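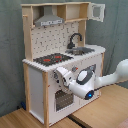

**How long does it take to put a flat-pack toy kitchen together?**

Most of an evening. The instructions will claim less, but the instructions have never had to look for a screwdriver.

I have now built three of these, for various small relatives, and each time I have got a bit quicker and a bit less polite. What follows is the order I'd do it in, which differs from the order in the leaflet in a few places where the leaflet is wrong. It should work for most play kitchens of the usual sort: wooden posts and rails, painted panels, a sink, a hob, an oven and some sort of shelf over the top.

## Before you start

You will need:

- a proper crosshead screwdriver (the L-shaped thing in the packet is for emergencies and for losing)
- a rubber mallet, or a hammer and a folded tea towel
- wood glue
- a pencil
- an old muffin tin for the screws
- a blanket to work on
- two furniture straps for the wall

A cordless drill is fine for driving in the first few turns on its lowest setting. Finish by hand. Chipboard and soft pine both forgive very little, and a screw that spins freely in its hole is there for good.

Tip the screws into the muffin tin by length and keep the bags, as the bags have the letters on. The last kitchen I did, a Dralteo, had 61 screws in two lengths so alike that I had to lay them side by side on the worktop to tell which was which. Put a long one where a short one should go and you get a neat little point coming through the front of a white door, at toddler height.

Check the panels against the parts list now. Finding a missing shelf at ten at night is far worse than finding one at seven.

## Building the bottom half

1. Lay the two side frames flat on the blanket with the dowel holes facing up. Dry-fit the dowels first. If one won't go in, sand it a little. Don't thump it.
2. Put a small dab of glue in each hole and tap the dowels home. Wipe off whatever oozes out.
3. Slide the side panels into their grooves. One face is usually better finished than the other, and this goes outwards. I got this wrong on the Prakach and you can still see it if you sit where the child sits.
4. Join the sides with the bottom and back rails. Do the screws up loosely, stand the whole thing up, give it a gentle shove to square it, and only then tighten.
5. Fit the front panel and the oven door. Open and close the door before you tighten the hinges. If it drops on one side, the lower hinge wants to come up a hair.

The oven window can be pushed in from behind and held with little plastic clips. If yours has a rack pattern printed on it, have a look at which way up it is. I know.

## Worktop, sink and hob

Drop the sink basin into the worktop **before** the worktop goes on. Most leaflets have it the other way round, leaving you lying on your back with your arm in an oven.

The tap is held by a nut underneath. Point the spout over the basin, then get someone to hold it there while you do the nut up, or it will swivel round and water the backsplash. It will be swivelled round within the week anyway, but you'll have done your part.

Some hobs are stickers. If so, wipe the worktop with a barely damp cloth, let it dry, and mark two corners in pencil before you peel anything. Start from one edge and smooth as you go with an old bank card. You get one chance at it, plus a second chance that leaves a crease.

Knobs go on last. They should turn with a bit of resistance. Done up too tight they won't move at all, and a knob that won't move gets pulled off by somebody with great determination, so back the screw off a quarter turn.

## The top half

This is the wobbly part, and the part where a second pair of hands earns its biscuit.

Fix the backsplash between the uprights first, printed side forward. It stiffens everything else. Then add the shelf boards, then any dividers, then the extractor hood. Check for pegs while you're at it. They're often threaded, and go in by hand until they stop. Pegs are for oven gloves and, in practice, for one wet sock.

Hang any cupboard doors at the very end. If a door swings open on its own, try these in order:

- See whether the floor is level. Ours isn't, and hasn't been for as long as the house has stood there.
- Slip a bit of card under the front feet, so the whole unit leans back very slightly.
- Add a small magnetic catch. A Barbier one from the hardware shop did the job for me and cost less than the card would have if I'd charged for my time.

## Fixing it to the wall

Do this even if the leaflet is vague about it. A child will climb a play kitchen in the same spirit as they'd climb a real one. Put one strap at each end of the top rail and screw into something solid, using the right plug for your wall. Pull on it afterwards, harder than feels reasonable.

Leave the glue overnight before anyone opens for business.

## After a month of heavy catering

Go round all the screws again after 30 days. They loosen, mostly at the oven door, which takes more punishment than any oven I've owned. Felt pads under the feet will save a wooden floor and also make the thing easier to drag out when you need to get at what has rolled behind it.

For cleaning, a damp cloth and a drop of washing-up liquid is enough. Crayon comes off painted panels with a little bicarbonate of soda on the cloth, rubbed gently. Don't use the scratchy side of the sponge on a printed hob, or you'll be down to one ring.

Spare parts are worth asking for. I wrote to Killent about a lost oven knob, quoting part 221 from the leaflet, and they sent two. Keep the leaflet, then. I tape mine to the back of the unit, where it will be found by whoever has to take the thing apart.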